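Call for Participants: Help Us Read the Land from Above

Stinmont Landscape Mapping Project
Posted May 2025

If you have ever zoomed in on your own street in a satellite map and thought, well, that can't be right, there used to be a pond there, then we would very much like to hear from you.

The Stinmont Landscape Mapping Project is looking for people to help us label satellite and aerial images of the Pivcombe valley and the hills on either side of it. You don't need a degree, and you don't need to have done anything like this before. You do need a fair amount of patience, a decent internet connection, and the kind of curiosity that makes a person pull the car over to look at a culvert. We have a whole team of people like that already, and there is always room for more.

What the project is

Satellites pass over our part of the world all the time, and the pictures they send back are full of things worth knowing. A computer can sort a lot of it into broad groups such as forest, water, bare ground and buildings, and it does a pretty good job on an easy day. It does less well with the places that make Pivcombe what it is. Orchards get mistaken for woodland. Wet meadows turn into lakes in the spring and into plain old pasture by the end of summer. Greenhouse roofs have been marked as open water more than once, and one long gravel yard outside Skonetti was listed as a river for most of last year, to the great delight of the people who park their trucks in it.

So we ask people to look. We have cut the valley into 3000 image tiles, each one a small square of ground, and every tile needs to be looked at by 3 different participants. When all of them agree, the tile is finished. When they don't, it goes to our review desk, and those are often the most interesting squares of all. The finished map will be used to follow how farmland, streams and built-up areas have been changing along the Hou, our river, and it will be free for anyone to download and use.

What you would be doing

You would work from home, on your own computer, at whatever hour suits you. When you log in you are given a tile in two versions, one in natural color and one in what we call false color, where healthy plants show up bright red. (It looks very strange for the first evening. After that you will find yourself wishing your own eyes worked that way.) You draw outlines around the different kinds of ground, pick a label for each from our list, and add a note if something puzzles you. Please do add notes! Some of our best finds began with a note that said "not sure what this is, but it wasn't there in the older picture."

We ask for up to 4 hours a week, from whenever you join us until the end of October. Some people do it all in one sitting with a pot of coffee, and others do a tile before bed. Either is fine with us. If you have a busy stretch, or a new baby, or hay to get in, just let us know and we will hold your tiles for you.

A large screen makes the outlining much easier, though a laptop with a mouse will do. The tile viewer doesn't run well on a phone, and we would ask you not to try, but messages and reminders can come to your phone if you like to get them that way.
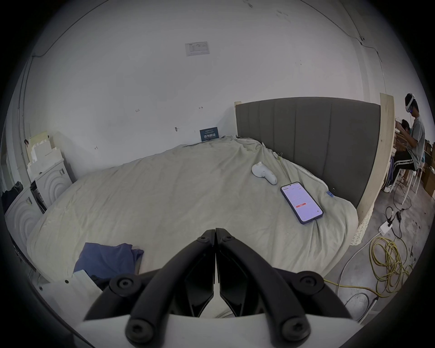
Training is done online and takes an evening. You will work through a set of practice tiles with one of our mappers on the line, and you can ask anything you like, as many times as you like. We would much sooner answer the same question twice than have someone sit and worry over a hedge. There is also a written guide with plenty of sample tiles, including that gravel yard.

Who we are looking for

Anyone aged 18 or over may take part. We would especially love to hear from people who know the valley on foot – farmers, walkers, anglers, retired road crews, mail carriers – because you will recognize things in these pictures that the rest of us have to guess at. People who live elsewhere are just as welcome, and several of our steadiest mappers have never set foot in Pivcombe.

You should be comfortable using a mouse for fairly fine work and reasonably able to tell red from green. If color vision is a difficulty for you, please write to us anyway. We have a second color scheme that many people find easier, and there is plenty to do at the review desk that doesn't depend on color.

What you get from us

This is an unpaid role, and we want to be plain about that. Everyone who completes the season will be named in the map credits, if they wish to be, and will receive a large printed sheet of the part of the valley they choose. There is also a field day in October, when we walk 7 of the hardest tiles together and find out what was really there. Lunch is on us, and boots are strongly advised.

How to apply

Send us a short message through the contact form on the Stinmont website. Tell us a little about yourself, what kind of computer you use, and which evenings are usually free for training. If there is a corner of the valley you know well, mention that too, and we will try to send some of its tiles your way. We answer every message, though it can take us a few days when the weather is good and half the team is outdoors.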